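Robot arm in the staff kitchen -- what changes for the people who work there?
Posted in Workplace and Jobs, Automation

Henok Belay

Hi all, first post so go easy on me. I'm on the kitchen and amenities crew at Jornard, an office services outfit, and I mostly look after the shared kitchens for a client building in Skutonville. There are 64 of us across the sites. From December our kitchen gets an arm on the counter for the small repetitive stuff: putting cups back in their spots, dropping stirrers and cutlery into holders, that kind of thing.

I'm really keen on it! I've wanted to get my hands on something like this since I was a kid pulling apart VCRs. But a couple of my workmates are nervous, and when I asked our supervisor what our day would look like afterwards I got a brochure. So I'd love to hear from anyone who has worked next to one. Did your hours change? Did your job title change? And what do I tell a woman who has run that kitchen for years and reckons she's being measured for the door?

It's a Franka arm, if that matters to anyone.

Halfdan Kvaran

Great topic, and good on you for asking before it arrives and not after. I've been doing kitchens and break rooms for Postunby for ages and we've had an arm at our main site for 52 weeks now. I was the biggest grump in the building about it and now I'm the one showing visitors around, so take my enthusiasm with that in mind.

Hours first. Mine didn't drop, but they moved. I used to start at 6 am to get the counters reset before the early crowd. Now I start at 7:30 and do more in the middle of the day, when people are in and things run out. I see my kids at breakfast. One fellow on our crew lost his early-start allowance over the same change and he was not pleased, and fair enough too. Ask about allowances in writing. It was the one thing that got missed at our place and it took months to sort out.

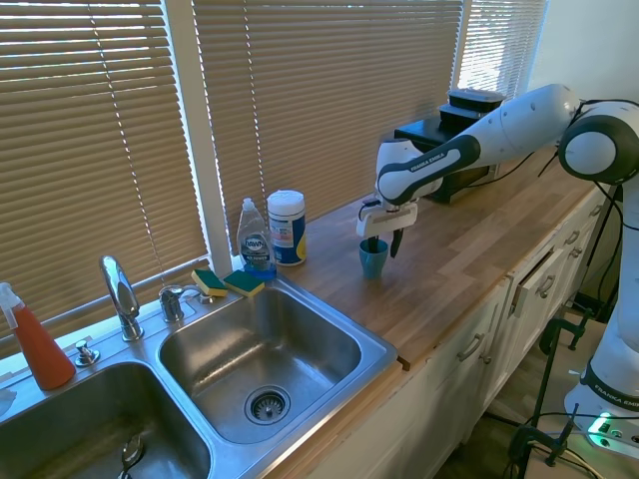
The next thing is that your habits become part of the job in a way they weren't before. I used to put a cup down wherever my hand happened to be. Now there's an agreed place for the cup and an agreed place for the dish soap and the wipes, and if I've left a drawer sticking out I go back and push it in. It sounds fussy. After a fortnight I did it without thinking, and the afternoon crew stopped blaming the morning crew for everything, which I'd put down as the best result of the whole business.

The sink is still all ours, by the way. Scrubbing, drains, the mystery smell on a Tuesday -- all human. I don't mind. I also got two days of training on stopping and restarting the arm and logging faults, and that bumped me up a pay grade. If they offer your lot the training, grab it with both hands, and push for everybody to get it. At our place it first went only to the two youngest on the crew and it caused real bad feeling.

For your workmate who's run the kitchen for years: get her in the room when they decide where things go. Ours was laid out by people who had never made a pot of tea in there, and we redid the lot in the first month. She'll know more about that counter than anyone they send, and once somebody asks her she may well come around. She may not, and that's allowed.
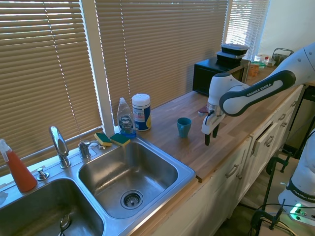

Money and numbers, as you'll get asked. Our site serves 335 people and the crew was the same size at the end of the year as at the start. I can't promise you that. The contract runs another year and I'd want to see what's in the next one before I said anything rosy. Ask Jornard straight out if the head count is tied to the contract. A decent manager will answer and a nervous one will hand you another brochure.

Feel free to message me, I could talk about this stuff all day.

Abenezer Negussie

we had one at Arriaga, it was fine. bit slow. people stood around watching it the first week and then forgot about it. read your award or agreement before signing anything new

Thanakorn Sitthichai

Agree with nearly all of what Halfdan wrote, especially the training. I'm 62 and was sure I'd be hopeless with the touch screen, and I picked it up in an afternoon! I'd add one thing: make sure somebody on every shift is allowed to stop the arm without ringing a supervisor. We had to fight for that a little, and everyone's been more relaxed since we got it. I really enjoy working beside ours now. Good luck in December, Henok, and please come back and tell us how it goes.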